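Zisden Home Notes: Toys and Playrooms

How to wash play food and its storage tub

Play food gets handled more than almost anything else in a toy box and washed less. The job below takes one sink, one cloth and a spare table. It suits solid foam or plastic pieces. Felt and painted wood need a different method, covered on a separate page.

What you need
A large cloth or towel, the thicker the better
Mild dish soap
A soft toothbrush
A clear plastic tub with a lid, 2 litres or so
A second towel for drying

Step 1. Cover the table
Lay the cloth right out to the edges before you bring any toys over. An old jersey sheet does well because it grips the tabletop and stops round pieces rolling onto the floor. Creases don't matter. Use a colour you don't mind getting soapy. Put the tub toward the back, where it won't get bumped by an elbow.

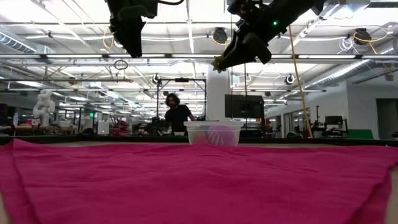

Pink cloth over the table, with the tub near the far side and two round pieces inside.

Step 2. Sort
Take everything out and squeeze each piece. If water or grey sludge comes out, put it in the garbage. Foam with bite marks or missing chunks goes too. Pieces with batteries or stickers should be set aside and wiped by hand.

Step 3. Wash
Fill the sink with warm water and a small squirt of soap. Wash the pieces a few at a time and leave each lot in the water for 10 minutes. Foam floats, so turn it over halfway through. Go over seams and leaves with the toothbrush, then rinse under the tap. Don't use the dishwasher for foam. The Skotent sets we have at home went hard and lost their colour after one cycle.

Step 4. Wash the tub
Use the same soapy water and wipe into the corners with your finger through a cloth. Skip scouring pads, which cloud clear plastic for good. Dry it with the lid off.

Step 5. Dry and put away
Press foam pieces in the second towel and leave them overnight by a window. They must be dry to the centre before they go back in the tub.
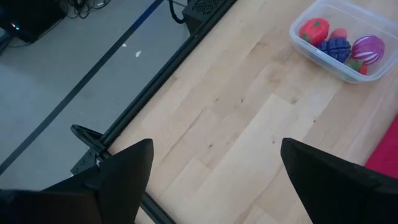 Storage is mostly a matter of keeping small sets together. We use one tub per kind of food, so fruit doesn't end up in with the bread and the cups. Ridged pieces, like the dark blue-purple one in the middle of this tub, hold water in the grooves and want an extra turn on the towel. On a bare wood tabletop, wipe up drips as you go so they don't sit in the seams between the boards.

How often
Once a month is plenty at home, and sooner after a cold has been through the house. A Bruron tub lid that no longer snaps down can be left off in the cupboard.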